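500 demos, the slow way

December 4, 2018

Ayodele Briggs and I are collecting demonstrations for Garba, our grasping model. Everything is done in simulation, by hand, one episode at a time. The target is 500. We have 460.
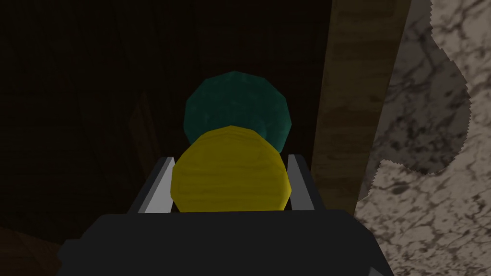
Yellow one in the fingers, green one just behind it.

I throw out any episode where I hesitate too long — the model learns the hesitation too. The last batch lost 42 that way.

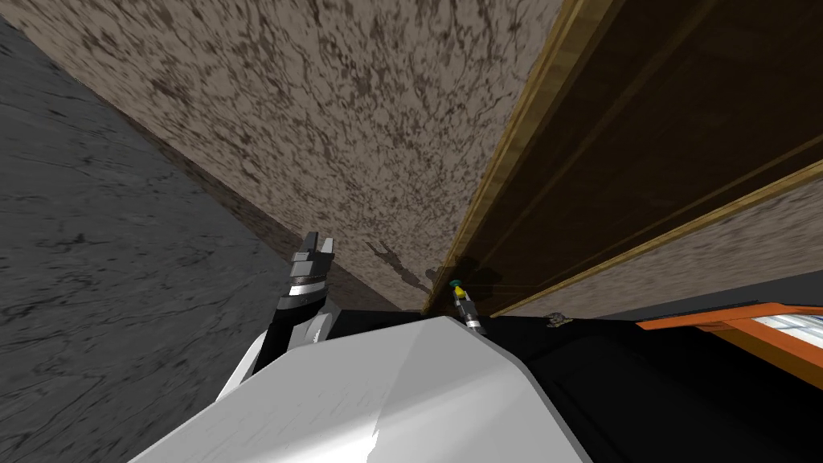

Filed under: Robots, Training data

Both arms are in this view, with the gray gripper open. I still find the tilt hard to steer by. The next 50 are Ayodele's.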